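Lợi Doãn buys old alphabet blocks, cleans them, sorts them and puts them back together into sets that families can use. He has done it out of the back half of a former print shop on Betetti Street for 9 years. Before that he repaired chairs.

He started with a box from a church sale. "My daughter was two and I wanted blocks for her," he said. "I got them home and there were four Bs and no E. You can't write much without an E. So I bought another box, and that one had no vowels to speak of either."

Most of what he gets comes in mixed. People clear out a basement and tip everything into one bag, and the bag may hold parts of three or four different sets. Doãn empties it on a table and leaves it there for a day before he does anything.

"I like to walk past it a few times," he said. "You start seeing which ones go together. The color of the paint, how high the letter stands up, how the edges feel. Then you sit down and do it." 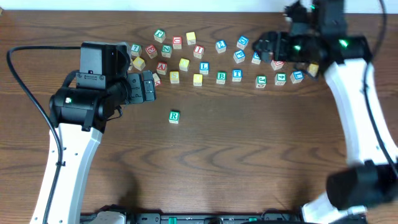 Alphabet blocks spread out on a wooden table.

The blocks he prefers are small wooden cubes with the letter raised from the face, painted in plain colors. Flat printed letters wear off, he said, and a child can't feel them. He keeps a few printed sets for customers who ask, but he does not go looking for them.

Cleaning is done with a damp cloth and a little dish soap. He does not soak anything. "Water gets in the end grain and the block swells. Then it won't stack. I ruined 24 of them that way the first summer, and I still have them in a jar."

Ye-rin Shin joined him two years ago and does the checking. She goes over each block for splinters and loose paint, then spells with them. Her test for a finished set is a list of 157 short words, most of them suggested by parents.

"If I can make a word, I cross it off," Shin said. "Names are harder. Everybody wants their kid's name, and there's a lot of double letters in names. We tell people to send the name before we pack."

She said the letters people lose are fairly predictable. R goes missing often, and so does N. The odd ones survive. "We have plenty of V. I could give you V all day. And sevens - I don't know why, but we always have a 7 left over."

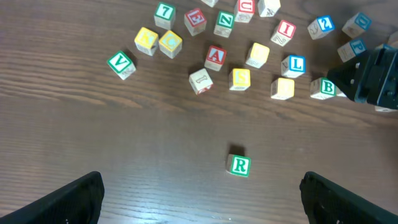 Numbers are a sore point between them. Doãn thinks a set should be letters only, with the numerals sold separately. Shin mixes them in. Her reasoning is that children don't separate them when they play, and that a numeral makes as good a roof for a tower as anything else. For now the sets go out mixed.

A block with an engraved picture on the side costs a little more. Doãn said collectors ask for those and parents mostly don't mention them.

The finished sets go into cotton bags sewn by Chu, a small workroom across the alley. The shop used cardboard boxes from Brundmont until August, when the two of them decided they were tired of split corners. An order takes about 7 days, longer if there is a name to fill.

I asked Doãn whether he ever paints new letters to finish a set. He shook his head. "If it's short an R, it waits for an R. One came in last week and I had three sets waiting on it, so then you have to choose."

His daughter is eleven now. Her blocks are still at the house, in a Rindiron biscuit tin on top of the refrigerator, and he said they are not for sale. They are still missing a Q.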